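What the gripper costs after you have bought it

Fiona Chisholm keeps her equipment budget on one sheet of paper. She plans purchases for Baleneo, which records people doing household jobs with hand-held grippers and passes the recordings on to firms training robots to handle clothes. The sheet has a column for what was asked for and a column for what was bought, and the second is a good deal shorter.

We spoke in October, when she was halfway through planning for next year. She had been asked for more hand-held units, a robot arm on a wheeled base and a new store for the data, and she had already decided the arm would have to wait.

"People start with the arm because it looks like the serious purchase," she said. "But an arm needs a room, and somebody to look after it, and a service contract. If you haven't got enough recordings to train it on, it stands there while you pay for it. I'd put the money into hand-held units and people's time first."

Baleneo works mostly in ordinary homes, with whatever bed or table is there. Chisholm says this keeps the rent line close to nothing, though it pushes other lines up. Travel is one. Spare parts are another, as the units go in and out of bags all day and the finger pads take most of the wear.
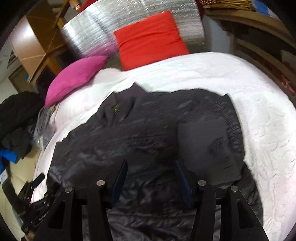

"Jackets are the job I budget for separately," she said. "A tea towel is easy. A jacket has a lining, zips, sleeves that end up underneath, and it's heavy for its size. You get fewer good recordings in an hour, so each one costs more. When a client says they want clothing, I ask which clothing before I give them a price."

Her first order was for 4 hand-held units, and she now thinks 2 would have been enough to start with. The team had not settled how to charge them, name the files or check the recordings at the end of the day, and the extra pair sat in their cases while that was sorted out. She has since made it a rule to buy a small number, run them for a full month and only then place the larger order.

Storage caught her out as well. The supplier's guide gave a figure for each hour of recording, and she planned on that, but it left out the second copy and the working files. "I'd budgeted for one copy of everything. You need the one you work on and the one you don't touch. That came out of the travel money."

For next year she has set aside 200 hours of recording, with 80 of those kept for coats and jackets. She got quotes from Cileck and Vondráček, and picked Cileck on the price of spares. Vondráček's unit was cheaper to buy, but its pads were sold only as part of a complete head.

"Ask for the parts list before you ask for the discount," she said. "And ask how long the parts take to arrive. A unit that's waiting for a screw is costing you the same as one that's working."

She also budgets for clothes. The team buys second-hand where it can, and replaces things when a zip goes or the fabric loses its shape. It is a small line, but she was asked to justify it twice in her first year, and she now gives it a heading of its own — "garments, working stock" — so that it doesn't get lost under sundries. 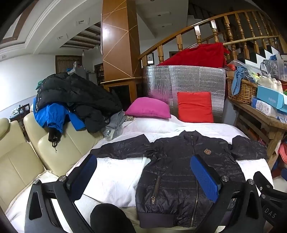 Cuiping Lu, at Plarko, read a draft of this piece and disagreed about the arm. Her view is that a firm which puts it off for a year will make its recordings without knowing what the machine can do with them, and may have to make a good part of them again. She would hire one for a short spell early on, even a basic model, and count it as a planning cost.

Chisholm took the point when I put it to her. "Hiring is different. If I could get one for a few weeks at a sensible rate I'd do it. The quotes I've had were for a minimum of a year, and at that length you may as well buy."

She has left a blank line on the sheet for it. The budget has to be in by 30th November, and she is still waiting on a price for the pads.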